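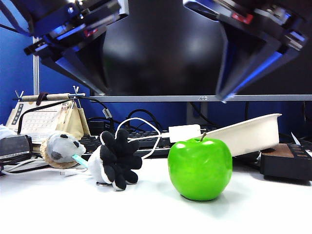
# Gaete Desk Gripper

The Gaete is a two-finger gripper with a wrist camera, made for small arms that work on a desk or bench. We build it in the shared workshop at Grekside, and it is sold as a kit or assembled. It picks up light household things: fruit, soft toys, adapters, small boxes, folded paper.

The fingers are black with blue metallic highlights, and the mounting plates have small red accents. All the screws are exposed, so you can take a finger off without opening anything else.

## What you get

- Gripper body with both fingers fitted (assembled version) or bagged (kit version)
- Wrist camera and bracket
- Adapter plate for the Bellton arm
- One cable for power and data, with strain relief
- Hex keys and a spare set of finger screws
- Printed setup sheet

The arm, the power supply and the computer are not included.

## Specifications

| | |
|---|---|
| Weight with camera | 434 g |
| Supply | 24 V DC |
| Fingers | 2, tapered |
| Mount | Bellton plate, others on request |
| Control | USB, or Cloltmont driver board |
| Price, kit | $1840 |
| Price, assembled | $2090 |

## Building the kit

Plan on a weekend if you haven't built one before. Bolt the adapter plate to the arm first, then the body to the plate. Leave the finger screws a quarter turn loose until you have run the open and close test, then tighten them. If you tighten them first, the fingers can bind near the end of travel and you'll have to start over.

The camera bracket goes on last. It only fits one way. Run the camera lead along the same side as the power cable and leave some slack at the wrist - the most common support email we get is about a lead that pulls tight when the wrist turns.

Home builders usually ask how much room they need. An ordinary desk is fine. You can leave the monitor and keyboard where they are as long as you set a limit plane in front of the screen. The setup software starts with no limits at all, so do that before you run the first routine.
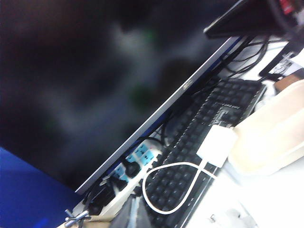
Loose cables are harder to plan for than screens. A thin white cable on a white desk gives the camera very little contrast, and a finger can hook under a loop and drag whatever is on the other end. Mark the area around a power strip as a keep-out zone. You can draw zones by hand in the software, or move the arm to each corner and save the point.

Glossy surfaces cause some trouble too. A monitor that is switched off can reflect enough to throw off the depth estimate. Version 2 of the camera profile handles this better than the first one did, but we still suggest picking objects from the front half of the desk.

## Grip settings

The software comes with three presets.

**Soft** is for plush toys and paper. The fingers stop at the first rise in motor current.

**Normal** is for plastic, boxes and most small electronics.

**Firm** is for tools. Don't use it on anything with a screen.

For round objects, such as an apple or a ball, start with Normal and set the approach straight down. Coming in at a slant tends to roll them away.

## Spares and returns

Fingers, screws and cables are sold one at a time. Finger pads wear first, and we keep them in stock. Camera modules take longer, so please ask before ordering.

Kits can be returned unbuilt. Assembled units can be returned if the mounting plate hasn't been drilled.

Orders placed before noon on Monday are packed the same week. Pickup at Grekside is free - ring the bell at the side door.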